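Jan 18, 2018

Bad day on the folding cell. Writing this fast before I forget the order of it.

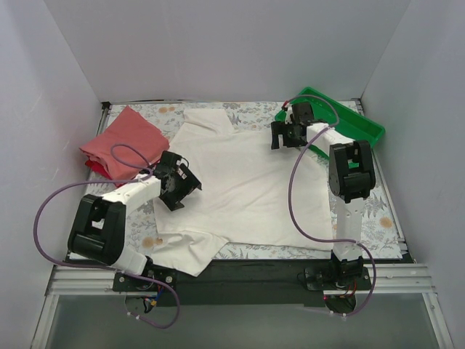

*White tee on the flowery sheet, both arms over it, red one already in its pile.*

So. Run 173 of the Kidance job, left arm stopped dead on the way in to the sleeve. No alarm, no beep, just froze. Right arm didn't know and carried on. Pulled the shirt towards the tray, shirt pulled back, left wrist twisted a bit before I got to the stop button. Took me 2 seconds I reckon. Felt longer.

Logs say the left gripper dropped off the line at cycle 984 and came back on its own. Twice. Same thing Dunitz wrote to us about in May and we said couldn't happen on our setup. Well.

My money's on the purple cable. It goes out in that huge loop and every time the arm swings back it tugs at the plug. Wiggled it with the power on (I know) and the gripper vanished off the screen straight away. Did it again, same. Swapped in the spare, wiggled that, nothing. So either the old cable's broken inside or the plug's had it. Bagged and labelled it for Cuvbridge, they can cut it open.

What bothers me more is the other arm. If one side goes quiet the other should stop, full stop. It's in the Fang settings, I found the tick box, it was off. Think I turned it off myself back when we were getting false stops every morning and never put it back. Not a nice thing to find. My hand goes in there to flatten collars!

Turned it on. Tested by pulling the left plug mid-move, right arm stopped dead. Did it 10 times, stopped every time. Good.

Still to do:

- clip the cables shorter, both sides, leave slack at the elbow only
- check the wires under the left base, dont like how they hang
- write it up properly for Cuvbridge, inculding the tick box
- no hands in the box unless the power's off. Me included
- new label on the stop button, old one's peeling

No damage to the arm that I can find. Seam on the tee has gone at the shoulder, will use it as a rag. Missed lunch. Back in early to run the red ones again with the spare cable on.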